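4.2 Comparing the two finger sets

Do this test after the fingers are mounted and the Wurketti controller shows READY. Use the same cups for both finger sets, otherwise the results cannot be compared.

1. Lay the cups on their sides on the table cloth.
2. Set the grip force to 3 and the opening to 90 mm.
3. Bring the gripper over the first cup and close slowly.

Caution: Keep your hands away from the linkages while the fingers are closing.
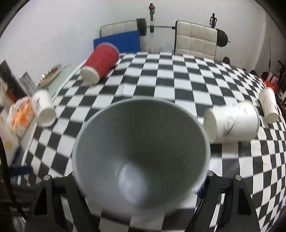
Olaniyan

Hold the cup between both fingers, with its open mouth towards the wrist camera. Check in the camera view that the left and the right finger touch the side of the cup. If only one finger touches, open, move the arm and close again.

4. Wait up to 500 ms, then press SAVE.
5. Repeat with the other cups, and after this with finger set 2.

Note: A checkered cloth looks curved in the wide lens. This is normal and needs no new calibration.

Prarel gripper guide, Clotstead, 2021-05-27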